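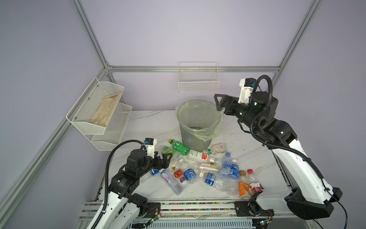 Flaschen auf heller Platte in Marmoroptik

Über uns

Willkommen bei Softić! Wir sind eine kleine Mosterei in Drunach und machen Saft und Sirup aus Obst, das in unserer Gegend wächst. Hinter dem Betrieb stehen wir zwei Brüder, Borislav und Stojan Trajkovski. Der Name Softić kommt von unserer Großmutter mütterlicherseits, die so hieß, bevor sie geheiratet hat. Dass man darin auch das Wort "Saft" ein bisschen hören kann, haben uns erst die Kunden gesagt.

Wie wir angefangen haben

Unsere Eltern hatten einen Garten mit Sauerkirschen, Quitten und einem sehr alten Birnbaum. Im Sommer wurde bei uns Sirup gekocht, und wer zu Besuch kam, bekam zuerst ein Glas davon mit kaltem Wasser. Als wir nach Drunach gezogen sind, haben wir gesehen, dass hier viele Äpfel im Gras liegen bleiben. Wir haben bei den Nachbarn gefragt, ob wir sie aufsammeln dürfen. Die meisten haben ja gesagt, und manche haben uns gleich eine Leiter mitgegeben.

Die erste Presse war eine gebrauchte Handpresse. Stojan hat sie in der Garage aufgestellt, sehr zum Ärger von Borislav, der dort sein Auto stehen hatte. Nach der zweiten Ernte war die Garage zu klein, und wir haben die ehemalige Molkerei am Ortsrand gemietet. Dort sind wir heute noch. Die Fliesen an der Wand sind aus der Molkereizeit, ebenso die schwere Schiebetür, die nur aufgeht, wenn man sie zuerst etwas anhebt.

Was wir machen

Das ganze Jahr verkaufen wir Apfelsaft, Apfel-Quitte und Birne, dazu Sirup aus Sauerkirsche, Holunderblüte und Minze. Insgesamt haben wir sieben Sorten, die siebte wechselt nach Jahreszeit. Zuletzt war es Rhabarber. Unsere Säfte sind naturtrüb und werden nicht mit Zucker gesüßt. Beim Sirup geht es ohne Zucker natürlich nicht, aber wir nehmen weniger davon als in den meisten alten Rezepten steht. Deshalb soll eine geöffnete Flasche Sirup bei Ihnen zu Hause im Kühlschrank stehen.

Eine besondere Freude ist für uns der Apfel aus der Streuobstwiese Andatdale. Die Wiese hat ihren Namen von einem früheren Besitzer, der lange im Ausland gelebt hat. Es wachsen dort alte Bäume, deren Sorten wir nicht alle bestimmen konnten. Der Saft davon ist herb und hat viel Säure - nicht jeder mag ihn, aber wer ihn mag, nimmt meistens gleich eine ganze Kiste.

Lohnmosten im Herbst

Sie haben selbst Obstbäume? Dann können Sie Ihre Äpfel und Birnen zu uns bringen und bekommen den Saft von Ihrem eigenen Obst zurück. An einem guten Tag pressen wir bis zu 900 Kilo. Das Obst soll reif, sauber und ohne Faulstellen sein, kleine Druckstellen machen nichts. Bitte machen Sie vorher einen Termin aus, im Herbst ist der Kalender schnell voll. Quitten nehmen wir auch, aber bitte den Flaum schon abreiben.

Wer bei uns arbeitet

Borislav ist gelernter Koch und kümmert sich um die Rezepte und um die Sirupküche. Stojan macht die Presse, die Abfüllung und alles, was mit Schrauben zu tun hat. In der Saison helfen uns vier Personen aus Drunach und den Dörfern nebenan. Das Büro teilen wir uns, und wir bitten um Geduld, wenn eine E-Mail im Oktober etwas länger liegt. Am Telefon erreichen Sie uns am besten am frühen Vormittag.

Besuch und Verkauf

Unser Hofladen ist von März bis Dezember offen. Sie können dort alles probieren, auch den Sirup aus Sauerkirsche. Einige Sorten finden Sie außerdem im Feinkostladen Dreltarance, der uns von Anfang an ins Regal gestellt hat. Im Juni, wenn der Holunder blüht, kochen wir bei offener Tür, und wer vorbeikommt, darf gerne hereinschauen. Parken können Sie hinter dem Gebäude, die Einfahrt ist neben der alten Milchrampe.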